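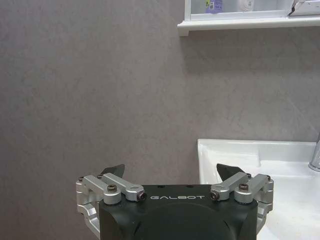 Wrist view, Galbot gripper open, washroom station, basin to the right.

September 25, 2019

Wrist camera and gripper comparison, washroom station. Continues the Postma jaw notes.

Purpose today: decide whether the linkage gripper can stay on the arm for the basin and shelf tasks, or whether we go back to the Postma sliding jaw. Second purpose: settle the wrist camera position, which has been moved too many times and never written down properly.

Setup. Arm on the low plinth, controller is the Plaltov unit with the old firmware. Did not update it. Griet Van Loon wants the update held until the Gelladitz site has run theirs for a while, fine by me. Gripper on the short adaptor plate. Camera behind and above the body, looking out along the fingers.

View. Both fingertips are in view when open, against the grey wall on the left side and the back of the basin on the right. Housing takes up a lot of the bottom of the picture. With the Postma jaw there was less body and more workspace, but the tips dropped out of view at full opening, so you had to trust the encoder. I would take the tips over the workspace. The dark pads read well against the grey. Against the white ceramic the contrast is better still, but the glossy rim throws highlights that move as the wrist moves, and the edge finder picks those up as a third edge. Same trouble with the chrome faucet at the far right. Masked the right margin for now. That is a patch and should be treated as one.

Shelf comes in only at the top right and we lose the upper part of everything on it. The light purple bottle shows its lower part and its label, the white one beside it is worse. For shelf picks the wrist will have to pitch up before the detector is called. Tried calling it from the basin pose anyway and got a box on the purple bottle with low confidence and nothing usable on the white one. The clear panel in front may be part of this. Not tested separately.

Gripper mechanics. Parallel motion is good through the middle of the travel. Near full open, the two sides did not arrive together at first. Found the left inner pivot pin slightly slack, nipped it up with the hex key and repeated. Better. Ran 631 open and close cycles unloaded after that and checked the pins by hand at the end: no movement I could feel. Did not put threadlocker on. Will do so if it slackens again, as I don't want to be heating pins out of someone else's linkage.

The linkages stick out wider than the Postma jaw does. This matters at the basin. Coming down over the front lip with the wrist square, the outer bracket gets to the ceramic before the tips are anywhere useful. Rolling the wrist by a quarter turn clears it, but then the camera sees mostly basin and the edge finder has nothing to hold on to. Compromise is an approach from the left, wrist square, then traverse. Slower. Saved as basin_left_2 on the controller. Please don't overwrite basin_left, the Urkudville demo still calls it.

Controller. Force limit on the Plaltov is a percentage and I have never found out what of. Left at 100 for the unloaded cycles, which was harmless. It must come down before anyone closes on a bottle. Logged 3,795 samples of motor current over the last part of the run, file is in the usual place under today's folder. Trace is flat in the middle with a bump near the open end, same spot as the late arrival on the left side. Smaller after tightening but still there. Could be the pin, could be the end stop setting. Can't separate the two from current alone.

Decision for now: keep this gripper on, keep the camera where it is. Plate position marked with scribe lines on both sides so it can come off and go back.

To do
Pitch-up pose for the shelf, with and without the clear panel
Proper fix for highlights on the rim (try a shorter exposure before touching the edge finder)
Ask Griet for the end stop procedure
Find out what the force percentage means
Repeat current log with the Postma jaw on the same plate, otherwise the comparison is worth little

Postma jaw is back in its box on the second shelf, fingers bagged separately. One of its M3 screws is missing.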